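Ekolside Orchard Group
Minutes of the February meeting, held at 7.30 pm in the Grarnus Hall

Present: 12 members, plus three visitors from the Druneck allotments (welcome, and do come again!)

1. Last minutes
Agreed, with one correction. The hedge along Söderlund Lane is hawthorn and blackthorn mixed, and the blackthorn got left out.

2. Winter pruning
What a good month! All 59 apple and pear trees are finished, including the big Bramley by the gate that we put off last year. Cherries and plums stay untouched until summer, as usual, to keep silver leaf out. The long-handled saw needs a new blade and the meeting was happy to buy one.

3. Grafting day
Going ahead in March, 10 am start, bring a sharp knife and a flask. Rootstocks are ordered and there is scion wood in the shed fridge, labelled this time. Druneck would like to swap some of their old cooking pear for our russet, which everyone was delighted about.

4. Cherry corner
Long and very cheerful discussion. We agreed to plant three more trees along the south wall, all on dwarfing stock so that netting them is a job for two people and a stepladder. A dark dessert cherry was the clear favourite, with one sour cherry for the jam makers. Two visitors spoke up for a white variety, and we will look at that again in autumn.

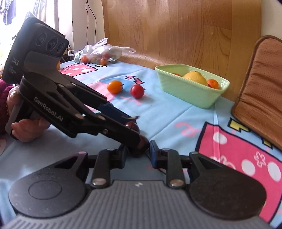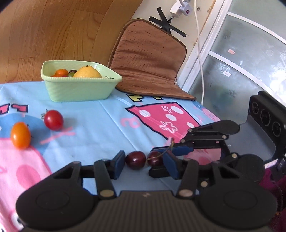 Item 4: dark red cherries, a pair.

5. Money
Balance stands at £140 after the rootstocks. The netting comes out of the plant sale, so please sow extra of everything. Tomatoes and sweet peas always go first.

6. Blossom picnic
Yes please, said the whole room. Date to be fixed once we see how the buds are moving. Cake rota is on the hall door and still has plenty of gaps.

7. Any other business
The water butt behind the shed is leaking at the tap. The loppers with yellow handles are missing, so please check your car boots.

Meeting closed at 9.10 pm. Next one in March, same hall, same time.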